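Leka Email Follow-Up: Frequently Asked Questions

Thanks so much for picking up Leka! We've gathered the questions that land in our inbox most often, and if yours isn't among them, please write to us anyway – we do read everything, even the long ones.

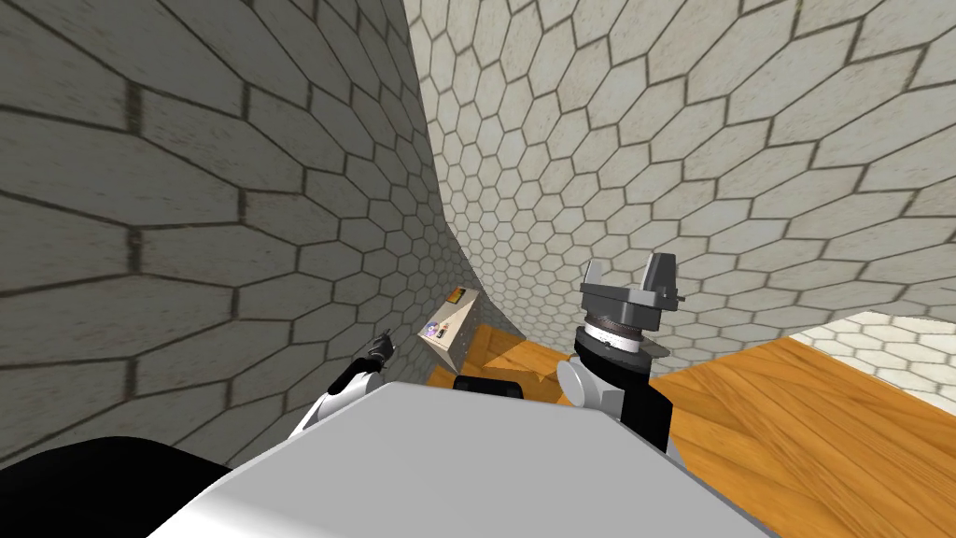

Gradlow Support

Do I need my own mailing list before I start?

No, you can begin with an empty list and grow it with the sign-up forms that come with your account. If you already have a list somewhere else, save it as a spreadsheet and bring it in from the Contacts page. Please only bring in people who agreed to hear from you.

How many messages can I put in one sequence?

The standard plan lets you load up to 158 messages into a single sequence, and you can run two sequences side by side. Most folks start with five or six short emails, see what gets opened, and add more as they go along.

What does the Triltari add-on give me?

Triltari adds 302 ready-written emails, sorted by the kind of business you run, plus the split testing screen. You're welcome to change every word of them (and we hope you will, so they sound like you!).

I paid through Brallell and never got my login. What now?

Check your spam folder first, and then the email address on your Brallell receipt, which is quite often an old one people forgot they had. If both look fine, send us the receipt number and we'll set up your login by hand.
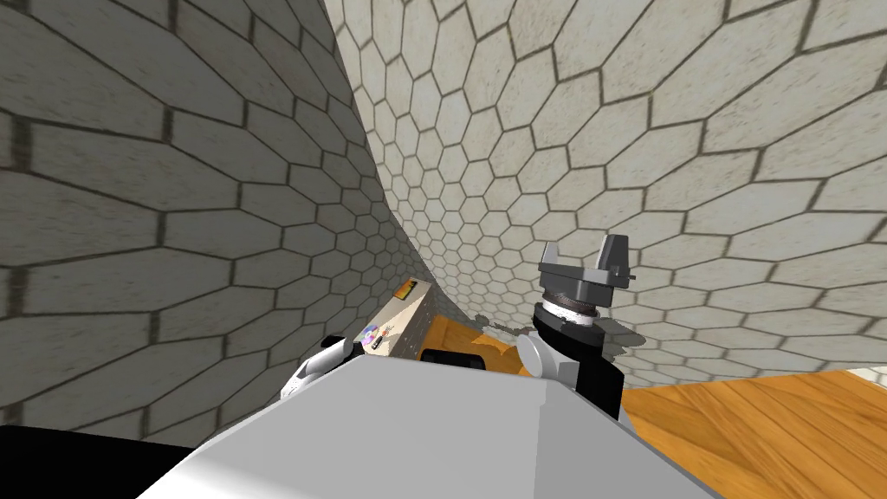
Could you please tell me whether my sequence keeps running if I cancel the add-on in the middle of it? I have 653 people partway through and I'd hate for them to stop hearing from me.

Yes, it keeps running. Anything you've already placed in a sequence stays there after Triltari ends, and your readers won't notice a thing. You just won't be able to pull in new templates or start another split test until you sign up again.

Can I use Leka for my clients?

You'll need the agency license for that. You can switch over from the Billing page, and we take what you've already paid off the price.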